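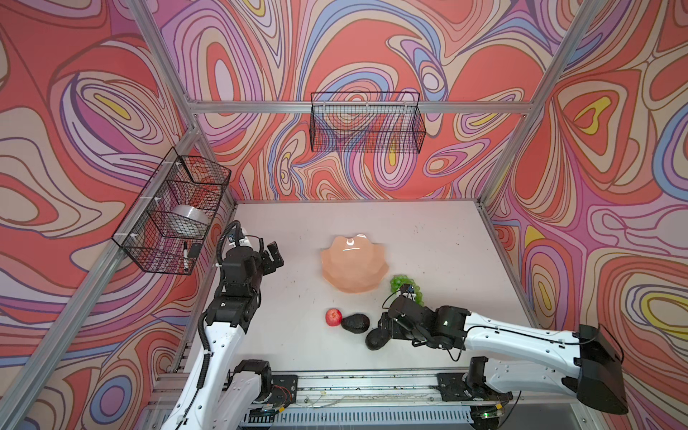

大理石纹壁纸,珊瑚红配淡紫,墙上挂个黑色网篮

1/ 最近满脑子都是壁纸!租的房子住到第三年,卧室那面白墙我是真的看腻了,六月开始认真研究,今天把目前踩过的坑发一串,想贴墙的朋友可以先看看。

2/ 先说花色。我以前只敢选米白、浅灰,觉得耐看嘛,结果样品一贴上去跟没贴一样😂 现在迷上这种流动的大理石纹,粉的、奶油色的、雾蓝的搅在一起,边上再勾一道深棕细线,越看越上头。

3/ 大花有个麻烦:费料。接缝要对花,每一幅都得多裁一截。我量完墙按面积买,少了整整一卷,补货还碰上不同批次,颜色差那么一点点,晚上开灯特别明显……买之前记得问清楚批号。

4/ 胶我试了两种。Primix的糯米胶干得慢,贴歪了可以揭下来重来,手笨的人(我)很需要。Saithong那款自带背胶,省事是省事,可是一粘上就别想挪了,我在衣柜后面试的,现在那里有三个大气泡,柜子推回去假装没有。

5/ 价格:Flonelov一卷253,我的墙要四卷,咬咬牙。后来又看中Grivport的一款,样册里美得不行,全屋报价2761,默默关掉页面。

6/ 有人问贴了花墙还怎么挂东西。我的想法是挂件颜色尽量单一,黑色铁网篮就挺好,花纹能从格子里透出来,不会抢。再挂花盘子、花相框我自己就要晕了。

7/ 工具不用买全套,刮板、美工刀、一块干毛巾够了。刀片多备几片!钝了会把湿纸扯毛边,我第一幅的下沿就是这么毁的,后来拿踢脚线挡住了。

8/ 目前进度:床头那面贴完了,窗边那面还差一幅,等补的那卷到货。窗台下面那个拐角怎么裁我还没想明白,有贴过的麻烦评论区教教我🙏

2020年7月25日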